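Ute Kettler
posts on teaching robots, one bench at a time

1/ Right, a thread I have been promising for ages: our house rules for recording hand-held gripper demos. We have 11 of them at Bastlow and I love every single one, even the boring ones. Especially the boring ones!

2/ Background for new followers. We record people doing small jobs with a gripper in each hand, and the recordings go into training for Plostevo, our two-armed bench project. If the recordings are sloppy, the robot learns sloppy. So we wrote some rules down.

3/ The first version was one side of paper by Ludger Ehlers, dated 2023-03-11, and it was mostly about cables. We laughed a bit. Then we went back through 421 old recordings and had to throw out 30 for cable trouble alone – a lead tugging the gripper, a lead crossing the object, a lead round somebody's wrist. We stopped laughing and laminated the paper.

4/ Rule 1. One job, one sentence. Before anyone picks up a gripper they write down what they are going to do, in words a visitor would understand. "Take the plug out of the left socket" is fine. "Power strip stuff" is not, and yes, I wrote that one.

5/ Rule 2. Only the things the job needs go on the table top. Pens, tape, mugs, phones, the paper you wrote your sentence on: all off. Brinkmann (the bench nearest the door, they all have names) is terrible for collecting pens.

6/ Rule 3. Practice strips are never connected to the mains. The loose end of the lead gets checked by the person recording AND by a second person, and both say so out loud. No exceptions for "I only just checked it". This one is printed in red.

7/ Rule 4. Gripper leads loop outwards, away from the working area, with enough slack to reach the far corner of the table. Move both hands through the whole job once with nothing in the fingers. If you feel a pull anywhere, sort the lead out first.

8/ Rule 5. Both grippers stay up at the table for the whole recording, including the one with nothing to do. An idle hand should be idle somewhere sensible, fingers open, ready to help. It makes a huge difference to how the second arm behaves later on and I could talk about it all day.

9/ Power strip work, two grippers:
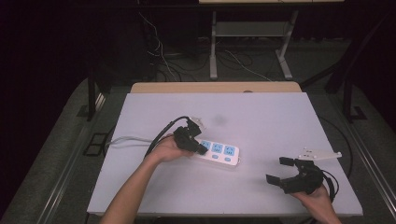
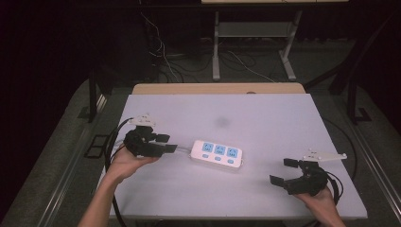 10/ Rule 6. Hold plugs by the body. Never by the cable, never by the pins. People do it properly with their own fingers and then forget the moment they have a gripper in their hand, me included.

11/ Rule 7. Keep the strip still before you push. If it slides, stop and decide whether the other gripper should be steadying it. If so, that goes in the sentence from Rule 1 and you begin again. Please don't invent it halfway through.

12/ Rule 8. Change the starting position every time. Turn the strip a little, shift it left, shift it right, swap which socket you are using. Ludger's test is that if you laid ten starts on top of each other they should look like a mess. I used to line everything up with the table edge like a shop display and it took me weeks to get out of the habit.

13/ Rule 9. Fumbles get kept and labelled. If the plug misses the socket and you recover calmly, lovely, that is worth having! If you drop it off the table, end the recording, label it "dropped" and start a new one. Nothing gets deleted by the person who made it.

14/ (Rule 9 had the longest argument behind it. Rudis, our sorting tool, used to throw fumbles away by default. It now puts them in their own pile and a human looks through it before anything goes. Much happier with that.)

15/ Rule 10. Batches of 100 at most, then hand over to somebody else. Tired wrists make strange little shortcuts and you can see them in the recordings long before the person feels them. Breaks inside a batch are up to you, take plenty.

16/ Rule 11. Anybody can stop a session. Newest starter, visitor, whoever. You say "stop", hands go still, grippers go down, and we talk. You don't have to be right about it.

17/ A few people have asked whether this is based on a published standard. No, it's house practice, and if you are working with a powered arm you need a proper risk assessment and the standards that apply where you are. Ours covers people holding grippers at a table and that's the lot.

18/ Things we still disagree about: whether the floor around the bench should come under Rule 2 (I say yes, Ludger says it needs its own sheet), and whether left-handed people should swap the order of the jobs or just do them as they come. Views very welcome on the second one – I haven't found much written about it.

19/ If you run something similar, please tell me your cable rule! I collect them. The best one I've had so far was from a lab that does a full stretch to all four corners before every batch, and we have pinched it for the next version of Rule 4.

20/ Next thread will be on labels, and how we got from "plug, misc" to names that people can use. Bring tea, it's a long one.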